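**Rumor desk, Fri 22 October**

What a week for our little fact-checking club! A post claiming that Naltcombe would close its public library in March was shared 2155 times before anyone asked where it came from. We asked — and had a solid answer in 2 days.

The post quoted a town council "decision" that isn't in any minutes. Our readers went through 20 meeting records, going back further than we had dared to hope, and found the word "closure" in three of them. 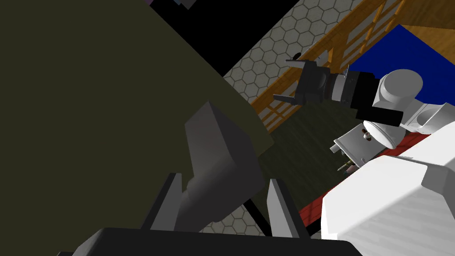
All three were about the parking lot on Nugroho Street, which needs new drains. The library came up once, in a cheerful note on longer Saturday hours. I love this kind of find! The oldest copy of the claim we could trace was on Flonero, a local message board, where it was posted as a question. By the third repost the question mark was gone.

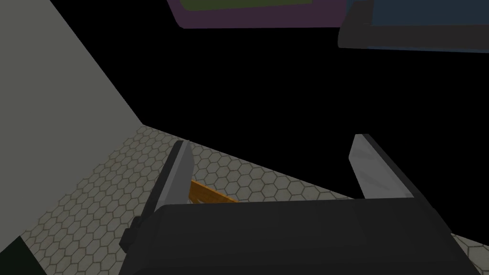 *Gripper with its two fingers spread, computer rendering.*

We've sent our notes to the pages that ran the story, and two have already put up corrections — thank you, that's how it should work. Our search log is on Trellisik for anyone who wants to check our checking, and please do. 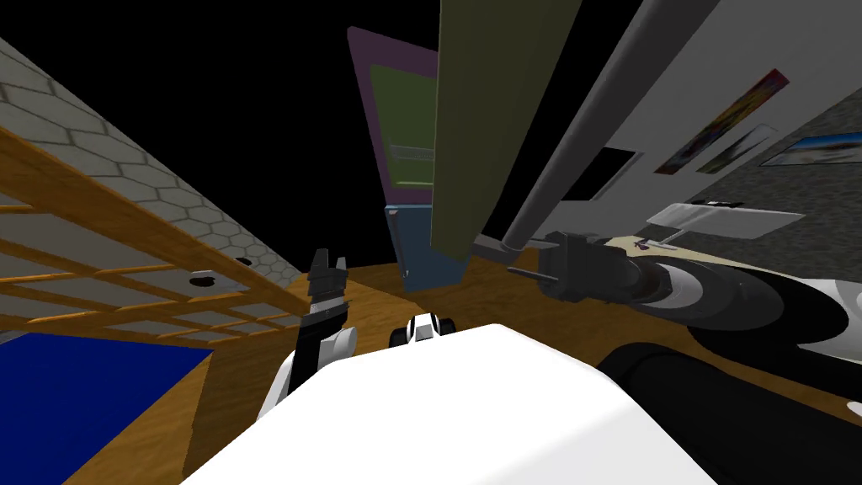

*White robot with black grippers, also a rendering.*

Next up is the flyer about water meters. If you got one, keep the envelope and send us a scan of both sides.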